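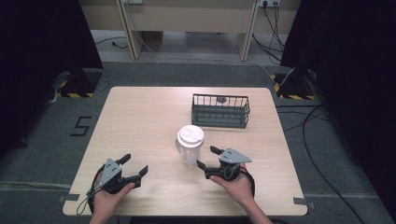

左右手各一只，线先这么甩着，右边那只正对水壶

手持夹爪第二版，求挑毛病
楼主：wadby_老伊

先上图再说。家里+共享工坊两头跑，搞了快俩月，总算能两手一起拿了。黑的是打印件，上面那块三角板是灰的，左右各一块。桌上白盖子透明壶是拿来试的，后面那个深灰铁丝筐也是，任务就是壶提起来放筐里。

现在的问题：
线。太烦了，左边那根老往桌子外面坠，手一转就扯
手指张开够了，合上的时候两根不平行，差一点点
右手拿久了酸，40分钟就不行了

花了多少别问，超预算了。有做过类似的进来说说，线怎么走的？

2楼 bovham
线从手腕走啊，魔术贴绑小臂上，留一截余量。我那套就这么弄的，再没扯过

3楼 危险的易卜拉欣
二楼说的绑小臂我试过，不行。出汗，滑，而且转手腕的时候余量全跑到肘那边去了。建议从头顶吊下来，弄个弹簧拉绳，轮子那种，工具店有卖
楼主你手指不平行八成是销孔松了，打印的孔用几百次就椭了，打个铜套进去

4楼 楼主
@3楼 铜套压过一次，把件压裂了……填充率给低了。重打一个要5个小时，还没舍得

5楼 危险的易卜拉欣
别压，热熔进去。烙铁慢慢来，别急

6楼 Quezada雅
提壶为啥不抓把手？图里右手那只是冲着壶身去的吧，把手在左边，你左手那只去够不是更顺

7楼 楼主
把手太窄，手指头伸进去就卡。抓壶身倒是可以，就是滑，空壶还行，装水没敢试

8楼 Quezada雅
指头上贴层硅胶，或者自行车内胎剪两条，502粘。土办法但是好使

9楼 bovham
内胎+1
吊线那个我还是不同意哈。头顶一根绳子，手往前伸它往回拽，力是有的，你记录下来的轨迹都带着这个劲儿。绑小臂起码干净

10楼 危险的易卜拉欣
拉力选小的就几乎没感觉。你绑小臂才叫有感觉，线硬，跟戴个石膏一样
再说他那个线我看也不细

11楼 bovham
那就换软线啊，硅胶皮的，一米才几块钱

12楼 楼主
两位别吵，我都试一遍。软线先下单了

13楼 erima2938
换个方向说，酸的问题是重心。三角板那么大一块顶在上头，重心高，手腕一直在较劲。能不能把板缩小，或者多掏点孔？右边那块好像有小孔，还不够
我那版单只500克，拿半小时也酸，后来减了板好多了

14楼 楼主
你说到点上了，板是最后加的，加完就开始酸。但是缩小了上面东西不好固定，我再画画看

15楼 erima2938
先拿硬纸板剪个小的比一下位置，别直接打，费料

16楼 路过的Chibuzor
弱问一句，右边那只上面的圆旋钮干嘛的，调松紧？

17楼 楼主
对 调阻尼，拧紧了合得慢。左手也要装的，零件还在路上

18楼 路过的Chibuzor
懂了，谢。阻尼两边不一样的话左右手感差挺多吧

19楼 楼主
差很多。。所以现在数据先不算数，就练手

20楼 Danladi_工坊
工坊管排期的说一声，这块地毯区周六有人要用，地上贴的胶带别撕，5号位就是5号位，桌子用完推回两条胶带中间。上回有人挪了没推回去，下一组对了半天
还有右边地上那堆线，收一收，我昨天差点绊一跤

21楼 楼主
收到，今晚过去收。胶带没动过

22楼 bovham
地上的线用过线槽压一下呗，橡胶的，隔壁Bălan那间好像有多的，去借

23楼 危险的易卜拉欣
那个槽太硬，地毯上翘边，更绊。拿宽的魔术贴直接粘地毯上，毛面朝下不行，要勾面朝下，别搞反

24楼 bovham
你怎么我说啥都反对

25楼 危险的易卜拉欣
这次是真翘边，我用过

26楼 Quezada雅
哈哈哈哈
楼主另外问下，壶和筐的位置你每次固定吗？我看壶在中间偏左，筐在右后。老放一个地方练出来换个位置就傻了

27楼 楼主
目前固定的，懒。知道要换，等手指弄直了再说

28楼 Quezada雅
桌面贴几个小标记轮着摆，不费事。浅木纹的桌子用铅笔点一下就行，擦得掉

29楼 Hadiza_A
铅笔别在工坊桌上点啊……用美纹纸
手指不平行那个，我跟3楼看法不一样，不一定是孔。先把两根指头拆下来对调装一次，歪的方向跟着指头走就是件翘了，不跟着走才是销孔。我那回拆开一看是打印底面翘边，铜套白买

30楼 危险的易卜拉欣
这个可以，先对调，我收回一半

31楼 楼主
4/8/25 更新：对调了，歪的方向跟着指头走，29楼说中了，件翘了。平台温度调高重打左手那对，右手还没拆。魔术贴勾面朝下粘上了，线没再跑
软线还没到，吊绳那个买了个轮子，太紧，手往前一伸就往回弹，先搁着

32楼 bovham
😏

33楼 危险的易卜拉欣
说了拉力选小的！你买的多大的

34楼 楼主
店里就一种……

35楼 erima2938
板呢？纸板比了没

36楼 楼主
没比，明天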